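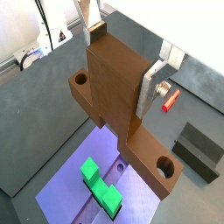 # Tostton seasonal jobs listings

Job adverts for short-term and seasonal posts, copied out by hand from noticeboards and employers' own pages in Tostton and Kumham. One row per advert.

Last updated: January

## What is in it

There are 184 adverts from 30 employers. Most are for hotel, kitchen, ferry and holiday park work, with a few packing and light assembly jobs at the Hedus site. Each row gives the job title, employer, place, start month, length of contract in weeks, hourly pay, and whether a room is included.

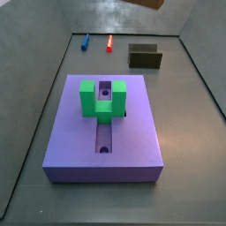
Green piece upright in the slot of the purple block.

Pay is kept as the employer wrote it. Where an advert gave a range, the lower figure is in pay_min and the upper in pay_max. Adverts that only said "competitive" have both left blank – please don't fill these in with zero.

## Known gaps

Kumham is thin before March, as the board outside the Masilela office was taken down for repairs. Live-in posts often leave out what is charged for the room, so the pay columns are not a fair guide to take-home money.
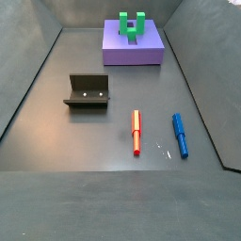
Repeat adverts were merged if the title, employer and start month matched. An advert that came back with a different rate was kept as a new row, and the old one is marked closed.

## Files

- adverts.csv – the main table
- employers.csv – employer names and places
- sample.csv – the first 100 rows, for testing

Version 2 changed the date column to month only. Scripts written for the first version will need a small edit.

Corrections to Anatole Moulin, with the row number please.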